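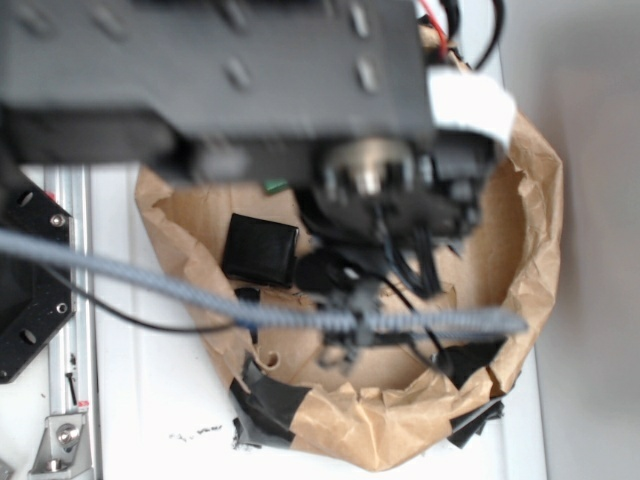 Drimora Finger Pad and Cable Kit for the Wullano Gripper
Part no. 3149
In stock, ships from our Praston workshop

If your Wullano has been picking all winter, the finger pads have had a harder life than anything else on the arm, and they deserve a fresh start. The Drimora kit has a left and a right pad, four pad screws, a braided cable sleeve and a little bag of clips (we always put in a few spares, they do roll off the bench!).

Park the arm, switch off at the wall and open the fingers by hand. Swap one pad at a time so the leads stay on their own side. Leave some slack at the wrist, then turn it slowly through its full travel before you close the last clip. We suggest new pads every 2000 hours, or sooner if small items start to slip.
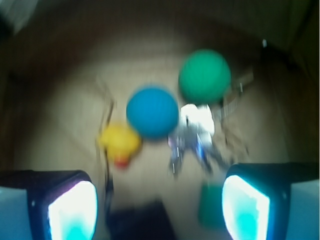 Finger pads lit, fingers open over a mixed toy pick.

Sverre Åberg looks after repairs here and is always happy to talk you through a stubborn screw. Ask for extension 154.

Also fits: Amin 496 wrist mount
Not included: hex key, power supply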